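Search this site Go

Speaker notes – can a machine tidy up yet?
22/08/2026, posted by the Dorville evening talks desk

Welcome them, and thank them for giving up a Saturday. Start with my own kitchen, which everybody enjoys, and then ask who here would hand over the dishes tomorrow. Wait for the hands – don't rush it. 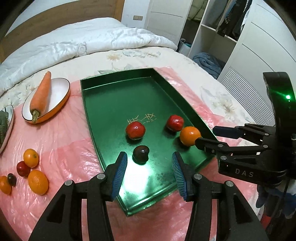

Can a machine put the groceries away yet?
Some of it, slowly, and with a person close by for anything soft or oddly shaped.

Then on to fruit, my favorite part. A tomato and a plum ask for a gentle squeeze, and you and I learned that so long ago we've forgotten learning it. Mention the Flultville shop floor if there's time, 4 minutes at most.

Contact Dorville talks | © Dindent | Back to top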